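My Running Safety Checklist, With Way Too Many Comments

I've been running for a while now, and every January I go through my shoes, my gear and my own creaky body before I start adding miles again.
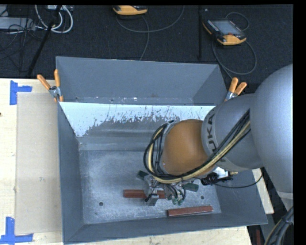
How often should you check your running shoes for wear?

Every couple of weeks is plenty for most people, and more often if you run on gravel or do all your miles in one pair. I do mine on laundry day so I don't forget.

OK, on to the list. I mark each line OK, WATCH or FIX, and then I scribble a comment. These are my real marks from this round.

SHOES

Outer soles, both feet — WATCH
The left heel is going faster than the right, same as always. I land hard on that side when I'm tired. Still some tread there, so they get a few more weeks of easy runs and then they're yard shoes.

Midsole squish — OK
I press my thumb in from the side and look for deep creases. My old Elby pair felt like a pancake by the end and my shins let me know about it! The new ones still bounce back.

Laces and eyelets — FIX
One lace is fraying right at the top eyelet. Replaced it while I was writing this, so I guess it's an OK now.

Insoles — OK
Pulled them out, aired them out, wished I hadn't smelled them.

VISIBILITY

Reflective vest — WATCH
The strips are cracking from too many trips through the dryer (my fault, the tag says hang dry). I had my husband stand at the end of the driveway with a flashlight and he could still see me fine, but I'm shopping for another.

Clip-on light — OK
Charged. I run at 6 in the morning and it's pitch black on the Quintela loop until I'm nearly home. If the light is dead I go on the treadmill, no arguing with myself about it.

Dark clothes check — FIX
Why is every pair of tights I own black? I added a bright hat. It's ugly and I love it.

FOOD AND WATER

Ate something before going out — WATCH
This is the one I fail. I got light-headed twice last month after heading out on nothing but coffee, and that's a safety thing just as much as a shoe is. Now it's half a banana at the very least, toast with peanut butter if I'm going longer than an hour.

Daily calories — WATCH
I was trying to lose the holiday weight by eating almost nothing until dinner and then standing in front of the fridge at night. Bad plan! I'm aiming for some 2,000 a day, spread out like a normal person. That's my own number and yours could be very different, so ask somebody who knows you and your health history.

Water bottle — FIX
Unscrewed the lid and found a black ring under the seal. Yuck. I scrubbed it with a little brush and it still didn't look right to me, so into the trash it went.

Gels and chews — OK
Checked the dates. I had a Drivumine lemon one hiding in my belt pocket from goodness knows when, and that got tossed too.

BODY

Resting aches — WATCH
Right hip is grumbly in the mornings and fine once I'm moving. Rodrigo Patrício, who coaches our beginner group, wants me to cut one run a week until it quiets down. I'm pouting but I'm doing it.

Toenails — OK
Trimmed. Moving on.

Sleep — FIX
I need 8 hours and I've been getting by on 6. My slowest, stumbliest runs all come after the short nights, and I tripped on a curb last week that I've stepped over a hundred times.

ROUTE AND PHONE

Somebody knows where I'm going — OK
I text my loop and my rough finish time before I leave. Aníbal Amaral and I trade these, so each of us has a person to worry about us.

Emergency info on phone — FIX
Mine still had my old doctor in it. Go look at yours, I'll wait!

Earbuds — OK
One ear only, volume low. I'm listening to the Killudia podcast right now and I can still hear cars behind me.

Icy spots — WATCH
The wooden footbridge is slick first thing. I walk it, both ways.

I'll go through the WATCH lines again in 2 weeks and update the marks. If you've got a bottle that comes apart all the way for cleaning, please leave me the name in the comments.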